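Section 4. Working at the Teaching Table

Applies to: Nuvulik hand-held gripper pair, used with Wuva finishing cells
Revised 25th July

This section is for line staff who used to hang and sort accessories by hand and who now teach the cell to do it. It covers table set-up, a normal teaching run, and how the work is shared between people and the cell once teaching is done. Cell start-up is in Section 3. Fault codes are in Section 7.

4.1 What changes in your job

Before the Wuva cell is released for a product, every shift spends time at the teaching table. You do the same handling task you did on the line, but through the grippers. The Zolesness software records each run. After release, the cell does the routine pieces and you take the rejects, the odd sizes and the final check.

Your grade and break times do not change when you move to the table. Teaching time is booked under code 93, not under line output. If your terminal does not offer code 93, tell your shift lead before you start.

4.2 Setting up

1. Clear the tabletop of everything that is not part of the task.

2. Put the accessory rack in the middle of the table with the tray side toward you and the post at the back.

3. Check that the table clamps are tight. Do not move a clamp during a session.

4. Place the practice piece. For neckwear this is the black bow tie, hung at the left of the rack, with the pegs on the right half of the bar left free.

5. Pick up one gripper in each hand. Let each cable drop to its own side of the table so the two never cross.

6. Stand square to the rack and point both sets of fingers toward it before you start the run. 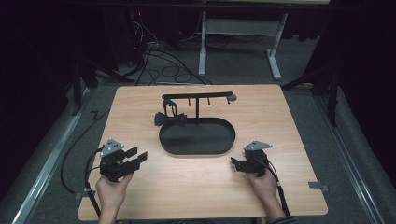 4.3 Recording a run

1. Select the product on the Zolesness screen and press Ready.

2. Start with the fingers open and low over the table, one gripper at each side.

3. Wait for the tone, then move at your normal working speed. Slow, careful runs teach the cell to be slow.

4. Finish the task in one go. If you drop the piece, stop and mark the run as Void. Do not pick the piece up and carry on.

5. Open the fingers, bring them back to the start position and wait for the second tone.

A run longer than 45 seconds is closed by the software and is not counted. A product needs 2,000 good runs from the whole team before it can be released. There is no individual target, and run counts are not shown by name.

CAUTION: Keep your own fingers behind the gripper fingers while the tool is closing.

CAUTION: Look at the cables on the floor before stepping back from the table.

4.4 Checking the finger pads

Check the pads at the start of each session and after any drop.

1. Open the fingers fully and hold the gripper just above the tabletop.

2. Look along the tool from behind. The pads should match in height and angle.

3. Wipe the flat faces with a dry cloth. Do not use the Pană cleaning spray from the line, as it leaves a film.

4. If a pad is loose or sits at a different angle from the other, tag the gripper and take the spare set.

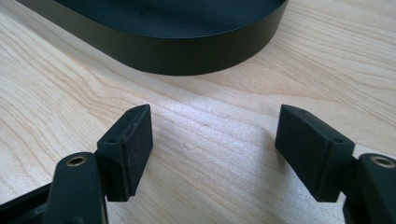
Pad care used to belong to maintenance and is now part of the operator's work, so allow time for it at the start of the session. Maintenance still does all repairs. When you fill in a tag, say which pad is affected, left or right, and name the part. The block with two small holes in its top surface is the pad. The curved piece behind it, with the brass-colored threaded insert, is the arm. Leave the inserts alone. Faint dust and minor scuffs do not need a tag.

4.5 Sharing the work after release

The cell runs with 2 people per shift. One loads and clears. The other checks finished pieces and handles rejects. Swap places at each break.

Note: If the cell rejects the same kind of piece several times in one shift, enter it under Reteach. The product goes back to the teaching table, and the line returns to hand work for that product until it is released again.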